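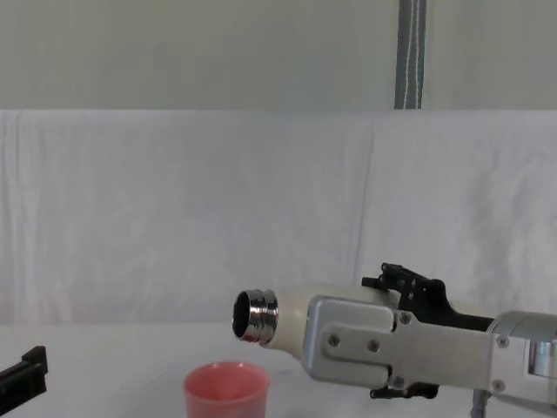 Pouring without a splash was the first thing testers at Skundside asked for, according to notes the company collected before it changed the neck on its Ledis bottle. Several wrote that they had stopped filling small cups straight from a bottle and used a jug in between.

The new Ledis goes on sale in March. It has a cream-white body that narrows toward a chrome threaded neck, and it holds enough for two people at lunch. The neck is wider than on the old model, so ice goes in more easily and a bottle brush reaches the bottom.

Skundside also sells a small plastic tumbler with a rolled rim, made to go with the bottle. It comes in pink and can be bought alone or in a set of 2.

The company sent trial bottles to 701 households and received 2,042 comments over the spring and summer. Most were about pouring and cleaning. Complaints about the old cap being hard to open with wet hands led to a new one with a deeper grip. Caps for the earlier bottle will stay in stock, as they do not fit the new thread.

Ledis bottles will be sold through the Skundside online store and at Ramodov kitchen shops. Thân, which distributes the line to cafes and offices, will take orders for cases from the same date.

Replacement caps and seals can be ordered separately. The bottle should be washed by hand, and the tumbler can go on the top rack of a dishwasher.

Samples for review are available on request from the Skundside press office.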